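The wrist camera mount is on its third version. The second one flexed whenever the arm reversed direction, so I reprinted it with thicker ribs and moved the cable exit to the rear. Slamet Goh cut me a spacer on the lathe at the Gredham workshop, and the camera now sits 2 mm farther back.

Exposure is fixed. Auto exposure kept shifting whenever a white garment filled the view, and the segmentation followed it. I locked gain and white balance in March and haven't touched them.

The current job is laundry: find a garment, pick a grasp point, close, lift. Black against white is easy for the segmenter. Dark on dark, as in a full basket, is still poor. 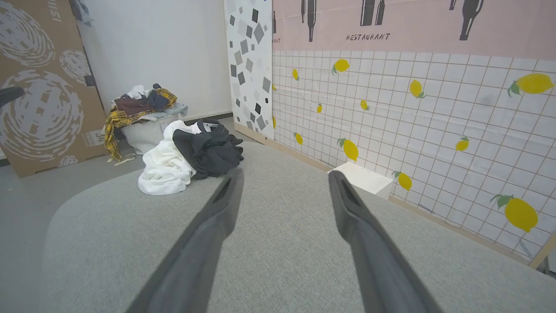
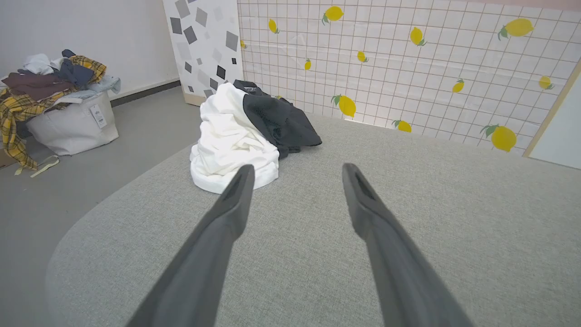

Fingers open in both, one white garment and one black one outside the basket.

Grasp scoring runs at 30 Hz on the desktop. I score folds by depth gradient and throw out anything within one finger width of an edge. The lemon print on the wall gave me false candidates until I masked by depth - color alone was never going to do it.

The log stands at 434 attempts. Ratih Rondonuwu wrote the script that sorts them by failure type, and the largest group is double picks, where the fingers close on two layers of different garments. Current sensing on the gripper motor doesn't separate those cases well. Next I want to try a short lift, a pause and a second depth read before committing to the full move.

Parts list and mount files go up once I've fixed the screw clearance.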